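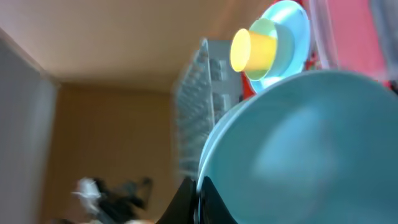 Pukeo dish rack and the colored plastic dishes, two months in

Posted 23 August 2021

Quick one, dinner's on. Bought the Pukeo rack after the old wire one rusted through at the corners. Already had the plastic dishes (Ferance, the picnic set, light blue and pale green and yellow) so this is kind of a review of both, mostly the rack.

The rack first. Gray plastic, upright pegs all over the bottom in a grid. No separate cup bit on mine, no cutlery pot. I thought that would bug me. It does, a little. Spoons just lean on the side wall and every so often one slides down flat and I fish it out.

Plates: great. Stand up straight against the end and stay there. Light plastic plates fell over constantly in the old rack, these pegs are closer together so they don't.

Bowls: ok. The small ones sit fine. The big light blue one is the problem child, too wide and shallow to stand between pegs so it ends up leaning on everything else. If you have more than one that size wash it last and dry it with a towel, thats what I do.

Cups: go in sideways or upside down, whatever. They're so light they roll if you bump the rack. A bit of water stays in the bottom if you're lazy about the angle. I am lazy about the angle.

Stacking. Don't nest stuff. I know it's tempting, cup in bowl in plate, takes up no room at all, and then you pull it apart next morning and it's still damp in between. Plastic doesn't dry like china does, it just sits there beaded up. Give each thing its own row.

Rice. We eat a lot of it and this is the real test in our house. Grains come off the plastic bowls easily if you get to them soon, otherwise soak. Scrape into the trash before washing or you'll be picking them out from between the pegs with a fingernail. Ask me how I know. The smooth trays are way easier, one wipe.

Cleaning the rack itself: pegs get a bit slimy at the base after a week or so. Old toothbrush, dish soap, five minutes. Haven't tried it in the dishwasher, the sticker said top shelf only and mine's too tall for that.

Size. Measure first!! It takes up a lot of table. Ours doesn't fit next to the sink so it lives on the wood table with a towel under it at night.

Would I buy again, yes, probaly. Four out of five, one off for the spoons.

Comments (2) 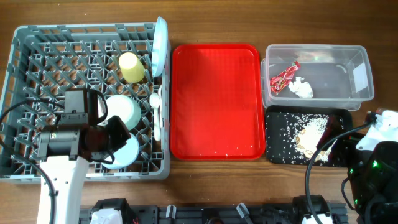
Vasanthi Suvarna
Agree on the spoons. I put a jam jar in one corner of mine, wedged between the pegs, and it holds all the kids' cutlery. Does the gray stain? Mine has gone orange near the base from curry and baking soda did nothing.

Reply from the author
Jam jar, ok, stealing that. No stains so far but we mostly do tomato stuff on the dark plates. Try leaving it in the sun for a day, worked on my lunch boxes.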